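Home | Clubs | Training | Results | Contact

How to get ready for your first judo competition
Last updated August 5, 2023
14 comments | Share

Wrote most of this on the bus back from Brarstead so excuse the state of it. Same questions every season, from new players and from parents, so now it's all on one page. Send people here.

It's for a first tournament, local level, junior or adult. If you're already fighting nationals you know all this and probably do it better than me.

Before you enter

Ask your coach. Sounds obvious. Every year someone enters online by themselves, wrong weight, wrong grade band, and then it's emails back and forth till midnight. At Vurkden we want you to have done full rounds of randori for a couple of months and to have your breakfalls solid on both sides. Both. Not just the good side.

License – check the date on it today. If it runs out the week of the event you will not get on the mat. Renewals can be slow, so do it now and not on the Friday night.

Read the entry sheet to the end. The Starkwood Open has 8 mats and the groups start at different times, so "doors open" tells you nothing about when you fight. Find your own weigh-in slot. Write it on your hand if you have to.

Weight

Enter at what you weigh. Don't cut for a first event. I've seen teenagers skip dinner to make a category and then have nothing left after one minute of gripping. Not worth it, and for kids we flat out don't allow it.

Weigh yourself in the morning, same scale, for a week. If you're right on the line go up. You might meet someone a bit heavier. Fine. You'll have eaten.
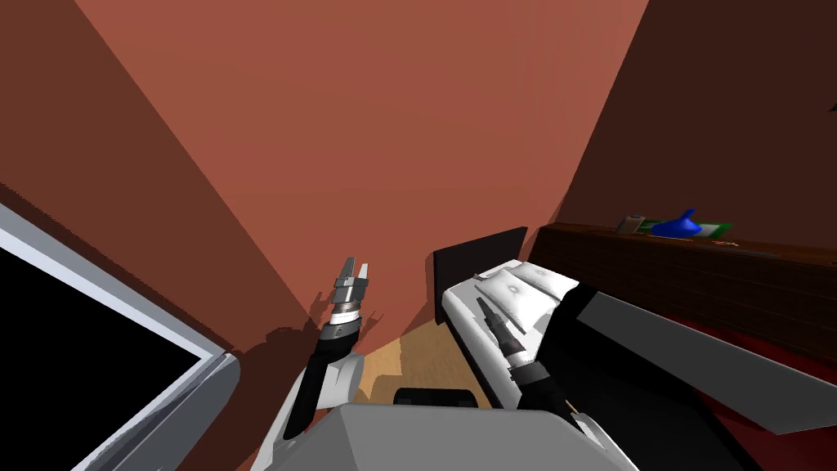 Eat normal food the night before. Pasta, rice, chicken, whatever you always have. Bring something small for after weigh-in: banana, bread, a bit of jelly. Water in small sips all day. No new energy drinks, please, not on the day.

The gi

Check it at home, dry, after a wash. They shrink. Sleeves should reach the wrist with your arms straight out in front, and there needs to be proper room in the sleeve for a hand to grip. Pants down near the ankle. Holes or a torn collar, get it fixed or borrow one.

Some events want a blue gi as well as a white one, most local ones just use a red or white belt over your own. Entry sheet will say. Girls and women wear a plain white T-shirt or leotard underneath, short sleeves, no big logos.

Nails short, hands and feet. Long hair tied with a soft band, no metal clips. Rings off, earrings out, taping over them does not count. Slides or sandals for walking off the mat, you'll get shouted at in bare feet by the restrooms, and rightly so.

Pack the night before:

gi and belt
spare belt
slides
license or membership card
water, food
finger tape
warm top and sweatpants
a towel
small plastic bag for the wet gi

The last two weeks

Nothing new. I mean it. Miroslava Jelínek takes our Tuesday class and she has a rule, two weeks out you stop learning throws. Pick one to the right, one to the left or forward and back, and one turnover on the ground. Drill those until you're bored and then some more.

Do this three times a week:

1. Warm up, ten minutes, breakfalls included.
2. Grip fighting only, one minute on and one off, five rounds. No throwing. Just get your hands where you want them.
3. Main throw, sets of ten entries, throw on the tenth. Swap partners if you can, tall one then short one.
4. Throw straight into a hold-down. Don't stand up and admire it. This is where beginers give away the most points, they throw for a waza-ari and then wait.
5. Four rounds of randori at contest length. Start each one with the bow, a proper one, so it isn't strange on the day.

Last hard session about four days out. After that light stuff, stretch, sleep.

Learn the calls

Hajime is start. Matte is stop, and you stop right away and go back to your spot. Osaekomi means a hold is being timed, toketa means it's broken. Sore-made is the end. Ippon finishes it. Shido is a penalty, don't panic over one, but ask your coach what it was for.

Get someone at the club to call them out in practice while you're moving. Different when you're tired and there's noise from the next mat.

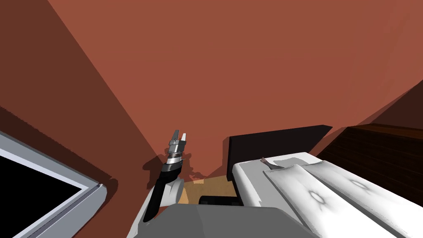 On the day

Get there early. For Ifans in May there were 645 entries and the line for the desk went out the door and past the parking lot. Janka Paulík got two of our juniors to the scale with minutes to spare and was not happy with me, since I'd given her the wrong time.

Weigh in, eat, find your mat. Then sit down. People burn themselves out running around the hall at nine for a fight at noon. Start warming up when the group before yours gets going. Jog, breakfalls, some entries, a bit of light gripping, get a sweat on, warm top back on.

When they call your name go to the table and stay there. You might be up 2 fights later or right away, depends. Bow at the edge, bow at your mark, step in.

First grip matters more than anything. Walk forward, take your sleeve or collar, attack early. Doesn't have to be pretty. One honest attack settles the legs.

If you get thrown and it isn't ippon, turn in and work. Keep going till you hear matte, not till you think you heard it.

After

Bow, shake hands, go say thanks to your coach. Win or lose. Drink something. You normally get at least ten minutes between contests, use them sitting down.

If you got hurt, say so. Any knock to the head you tell the medic and you're done for the day, no arguing. Choked unconscious, same thing, medic and stop.

Write down two things in the evening while you still remember. What grip did they beat you with, what worked. Bring it to training. Makes my job a lot easier then "I dunno, I just lost."

For parents

Sit in the seats, not matside. Cheer, don't coach. Kids can't listen to three people. If they cry, they cry, happens to loads of them, food and a hug and let them watch the finals.

Our next beginner comp class is on the notice board and Hedvika Říha has the sign-up list. Spare gis in sizes 140 to 180 in the cupboard, ask first and wash it before it comes back.

14 comments | Share
Previous: Tying your belt | Next: Gripping for beginners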